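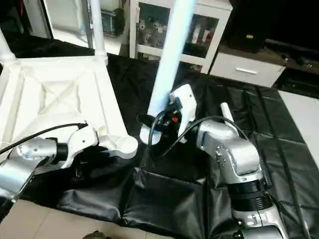
Troubleshooting: right gripper loses its hold during two-arm chair handling

Applies to: Wavudent two-arm stations with external cable routing, controller software 3 or later

This page covers one fault. During a two-arm lift or turn of a light plastic chair, the right gripper slides along the leg, the controller still reports a good grip, and the left arm ends up carrying the load. In the Wosterberg logs the fault occurred in 19 of 107 runs. None of them raised an alarm.

Symptoms

The jaw position reading stays constant while the wrist force on the right arm drops.
The left arm shows a rising torque on the shoulder joint.
The chair rotates about the left contact point.
The run ends with status OK.

Before you start

Press the stop button and wait for the brakes to engage. Do not pull the chair out by hand while the arms are powered. If a leg is still held, support the chair first, then open the right gripper from the pendant at low speed. Open the left one last.

Step 1. Check the cable loop

With the power off, move the right wrist by hand through its full range. The cable must not tighten at either end. A tight cable pulls the wrist a few degrees off its commanded angle, and the jaws then meet the leg on one edge only. Most of the Wosterberg faults came from this. Loosen the clamp nearest the wrist, add slack, and retighten. Check that the new loop clears the jaws and cannot catch on a chair leg.

Step 2. Check the grip point

Legs that taper toward the foot are a poor place to grip. Under load the jaws work their way down to the thin end. Move the grip point 63 mm up the leg from the foot and teach the position again. Keep the jaws square to the leg, including when it stands at an angle.

Step 3. Clean the jaw pads

Wipe both pads with a dry lint-free cloth. Replace any pad with a polished stripe across it. Do not use oil-based cleaner.

Step 4. Change the grip check

The default check reads jaw position only. A gripper that has slid to another part of the same leg can pass it. In the Mbeki task editor, open Grip Monitor and turn on Wrist Force. Set the action to Stop Both Arms. The factory setting, Stop This Arm, leaves the other arm moving with the chair attached.

Step 5. Retest

Run the task at reduced speed with no one inside the marked area. Compare wrist force on both arms at the start and end of the lift. If the right side still falls off, repeat Step 1 with the arm in the lift pose.

If the fault returns after all five steps, save the force log before restarting the controller. A restart clears it. Send the log to Zornorcombe support with the task file and the cable clamp positions.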